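Startseite > Galerien > Wege am Wasser > Uferweg Kastine

Suchbegriff eingeben Suchen

Uferweg Kastine, Juni 2018

Der Weg führt von Kastine nach Nostemero, immer geradeaus und ohne Steigung. Für die ganze Strecke braucht man zu Fuß 60 Minuten. Bänke gibt es unterwegs keine.

Links Wiese, rechts das Wasser – dazwischen schmaler Asphalt ohne Bordstein. 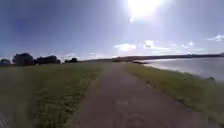
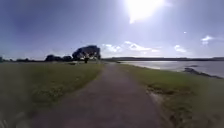 Anfahrt

Bus 17 bis Kastine, von der Haltestelle sind es 100 Meter bis zum Ufer. Am Parkplatz in Nostemero gibt es 12 Stellplätze – im Mai und Juni sind sie oft früh belegt.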